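Lurkonum workshop, flower bench
Inspection checklist, two-finger arm, household and shop chores
Inspector: Jolien Wouters
Date of inspection: 2021-07-02
Site: Gradham, ground floor
Control software: Clutum
Result: pass with conditions (see items 2.4, 3.3, 4.2 and 5.1)

Scope

The checklist covers the arm, its fingers, the wrist camera and the bench as used for sorting and arranging cut stems. It does not cover the trolley or the van. Vases filled with water were excluded from this visit and will need their own sheet. Marks are given as Y (acceptable), C (acceptable with comment) or N (not acceptable). Items marked N must be cleared before the arm is run with a customer in the shop.

The owner also asked for an opinion on whether the arm can take over the chores listed in the June request. That opinion is in section 5.

Section 1. Surroundings and power

1.1 Floor clear of cable and offcuts within reach of the arm. Y
1.2 Emergency stop reachable from both working positions. Y
Comment: Stop pressed twice with the arm moving and once with it holding. Arm halted each time. On the third press the fingers kept their grip, as the manual says they should.
1.3 Supply lead undamaged, strain relief fitted. Y
1.4 Residual current device tested. Y
1.5 Socket and adaptor above splash height. C
Comment: Acceptable for dry stems. If buckets are brought to this side of the bench the adaptor has to move.
1.6 Reach boundary marked on floor. C
Comment: Tape lifting at one corner. Replace.

Section 2. Arm and fingers

2.1 Mounting bolts torqued and marked. Y
2.2 No play at wrist. Y
2.3 Finger faces clean and free of sap. Y
Comment: Wiped before the visit. Ask the shop to record when this is done, as sap build-up alters the grip and there is no record at present.
2.4 Closing force limit set and confirmed. C
Comment: The limit was set at 900 grams-force. Adequate protection for a hand. Far too high for a rose head and higher than needed for a stem. A second, lower limit should be stored for blooms and selected by default at start-up.
2.5 Fingers stop on contact with an unexpected object. Y
Comment: Tested with a foam block and with a rolled cloth.
2.6 Finger tips free of sharp edges. Y
2.7 Guard over wrist cable. Y

Section 3. Camera and bench

3.1 Lens clean. Y
3.2 Bench surface plain, matte, without pattern. Y
Comment: The plain top helps. Stems and leaves separate well from it and the shadows are weak. The Lo bench in the back room has a speckled top and should not be used for this work.
3.3 Stems laid out with space between them. C
Comment: Spacing is uneven. Where a stem lies alone the software marks a gripping point without trouble. Where leaves from one stem run close to the next bloom it tends to treat both as one item. Staff should lay stems out singly until this is corrected. 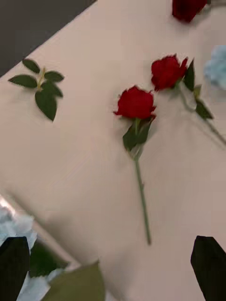 Item 3.3. Red roses and a loose sprig of leaves on the pink bench top, from the wrist camera.

3.4 Loose foliage removed before start. C
Comment: Detached leaves are a minor nuisance to a person and a real one to the arm. A sprig with no flower is still a green shape with a short stem, and the software has no separate class for it. Either clear sprigs first or add the class. The second is preferable, as clearing leaves by hand defeats part of the purpose.
3.5 View clear between the fingers. C
Comment: Tall or spreading material close to the wrist can fill the lower part of the view. Large flowers are the usual cause. The arm should approach the outlying stems first.
3.6 Lighting even across bench. Y
3.7 Thorns. C
Comment: Not a hazard to the fingers. Staff handling rejected stems should still wear gloves. Thorns also affect where the stem sits when gripped, and a stem held across a thorn can turn as it is lifted.

Section 4. Records and people

4.1 Fault log present and up to date. Y
Comment: Log covers 2087 picks since installation. Of these, 153 are entered as dropped or missed and 61 as damaged bloom. Entries are made by hand and I have not checked them against the controller.
4.2 Named person responsible for stopping the arm. N
Comment: Two names on the wall sheet, one of whom has left. To be corrected and signed before the next run.
4.3 Staff shown the restart procedure. Y
4.4 Arm never left running unattended. C
Comment: Staff say it is not. There is no interlock to enforce it. A door contact would be cheap and I recommend one.
4.5 Manual kept at bench. Y

Section 5. Suitability for chores

5.1 Picking single stems from a flat surface. C
The arm can do this under supervision. The figures at 4.1 are tolerable for practice stock and poor for sale stock. Most of the damage entries mention the head being touched on approach, so the correction is to grip lower on the stem and come in from the cut end. With the lower force limit from 2.4 in place I would expect fewer entries. Re-inspect after one month of use.

5.2 Stripping lower leaves. N
Not ready. It needs one hand to hold and one to pull, and the arm is a single unit. A fixed clamp was tried in June and bruised the stems.

5.3 Trimming to length. N
Not assessed with a blade fitted. No blade is to be fitted under this certificate. A fixed cutter with its own guard, fed by the arm, could be considered as a separate application.

5.4 Placing stems in an empty vase. C
Works for the first few stems. After that, the leaves of those already in place catch the next one and the arm pushes harder to complete the move. The software should treat rising resistance as a reason to withdraw. A person does this without thinking about it and the arm has to be told.

5.5 Clearing leaves and waste from the bench. C
The most useful chore at present. Damage does not matter and speed matters little. Small single leaves lying flat are still missed, the fingers being too thick to get under them. A soft scraper attachment would deal with most of it.

5.6 Household use of the same arm. N
The owner asked whether the unit could be taken home in the evening for table clearing. The certificate applies to a fixed mounting at this address only. Quite apart from that, a kitchen table has glass, hot items and children's hands near it, and none of the tests above cover those. Refused.

Actions

a. Store and default the lower closing force. Clutum support, before next run.
b. Correct the wall sheet. Shop, before next run.
c. Replace floor tape. Shop.
d. Add a class for loose foliage, or instruct staff to clear it. Clutum support and shop to agree.
e. Fit door contact. Recommended.
f. Start a finger cleaning record. Shop.
g. Set withdrawal on rising resistance for vase work. Clutum support. Vase work to stop until done.

General remark

Electrically and mechanically the installation is in good order. The open points concern handling of soft material and who is in charge of the machine. It can take on part of a junior's bench work with that junior standing beside it, so no hours are saved yet. The June request assumed one person fewer on busy mornings, and I cannot support that on the present log.

Signed: J. Wouters
Copy to: Lurkonum workshop, Clutum support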